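Stop Buying Fingers You Haven't Folded a Sweater With

August 4, 2020

I have a drawer full of gripper fingers. It's a deep drawer, and it used to hold kitchen towels, and now it holds flat pads, ridged pads, sticky silicone pads that collect every hair in the house, and a pair of printed hooks I was very proud of for one afternoon. I mention the drawer because I'm about to give you opinions on which gripper you should buy or build, and you should know I've been wrong at least a drawer's worth of times.

My opinion is this: if you want to know whether a hand-held gripper is any good, take it to laundry. Leave the blocks in the box. Blocks are polite. They have two flat sides facing each other and they hold still, and any parallel gripper made by anybody will pick one up. I spent most of last December testing three grippers on blocks, cans and a plastic mug, writing everything in a spreadsheet, and by the end I had 422 rows and no idea which of the three I liked. They all scored great! Then I tried each of them on a pile of clean clothes and had my answer before my coffee was finished.

The three, for the record, were the Jaltness, the Plutness and a homemade one built from the Histero plans. The Jaltness is the strong one. It closes like a car door. The Plutness is light and has a lovely trigger, and its fingers stay parallel all the way through the stroke, and people on the forums treat it like a family heirloom. The Histero build is a pile of links and pins that costs next to nothing if you already have a printer and you don't count your evenings. Mine came in at 42 dollars of parts, plus a cable I had lying around.

Now, the spec sheets for these things talk about force. Force, force, force. The Jaltness people put the number in bold. But think about what your own fingers do when you pick a shirt off a bed. You hardly squeeze at all. You sort of nudge the cloth until a wrinkle stands up, and then you take the wrinkle. The whole job is in making that wrinkle, and how hard you clamp afterward matters very little unless you're folding wet jeans. A strong gripper with a fat fingertip just presses the shirt into the mattress, gets a mouthful of blanket along with it, and drags the lot toward you. I've done this more times than I want to say.

So the tip is everything, and by tip I mean the last half inch. I want it slanted, so it can get low without the linkage hitting the bed first. I want ridges on the inner face, fine ones, because coarse ones chew up knits. And I want a bit of give behind the pad. After that I care about being able to see between the fingers, and only then, a long way down the list, do I care about force.

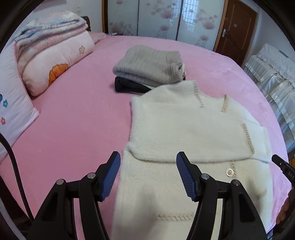 Fuzzy fabric deserves its own paragraph, because it's where I changed my mind. I always assumed fleece and plush would be the easy stuff. It's thick, it's grabby, what could go wrong? Well, plush on plush is a nightmare. The garment sticks to the blanket under it, and from the camera's side of things one soft pale lump looks a lot like another. Flaps are the worst. You fold something over, you go in for the top layer, and you come up with two. With thin cotton you can usually feel the second layer through the trigger. With the fluffy stuff I can't feel a thing, and I've been practicing.

Buttons and stitching help more than you'd think, by the way. They give your eye something to aim at, and if you're planning to use the video later, they give the software something to hang on to as well. If I were picking clothes for a first session I'd pick ones with decoration on them and save the plain ones for when I knew what I was doing.

Which brings me to cameras, where I have a smaller fight to pick. The fashion is to go as wide as you can. I get it! A wide lens sees both fingers and the thing you're reaching for and half the room besides, and the half of the room is useful, because it's full of corners and door frames that don't move and the tracking loves those. But you pay for it. Straight edges bow, the corners go black, and the few inches between the fingertips, where all the action is, end up as a small patch in the lower part of the picture. I tried a narrower lens for up to 20 minutes at a stretch and the cloth looked gorgeous and the tracking fell apart whenever I leaned in close. So I went back to wide, grumbling. If someone makes a mount that lets me tilt the wide one down a few degrees without a screwdriver, I will buy 2 of them the same day.

The controller question I find less exciting than other people do. I run the Liao board because it was there, and it logs the finger opening and keeps the clock straight, and that's really all I ask. I know folks who have swapped boards four times and never once swapped their pads. Please swap your pads. It takes a screwdriver and a bit of patience, and it'll change your results more than any firmware update I've ever installed.

Somebody is going to write in and say that I'm being unfair to the Jaltness, that it was designed for parts bins and nobody promised it would do cardigans. Fair enough. If your work is parts bins, buy it, it's a tank. But so much of what gets said about home robots is said by people testing on parts-bin objects, and a home is mostly cloth. Beds, towels, curtains, coats on chairs, the blanket somebody left on the couch. A gripper that can't deal with cloth can't deal with a bedroom, however well it stacks cups.

As for the Plutness, I wanted to love it, and on shirts I nearly do. That trigger is a joy. But the stock pads are smooth, and smooth pads on knitwear slide right off the fold as soon as you lift – you get a nice little pinch, then air. With ridged pads from the drawer it got a lot better, and if you already own one I'd start there before spending any more money.

The homemade one is the gripper I pick up most mornings. It rattles, and one of the pins works itself loose if I forget to check it. I still have to reprint the left link, which has a hairline crack I've been ignoring since spring, and I want to try a softer pad on it before I do the winter blankets.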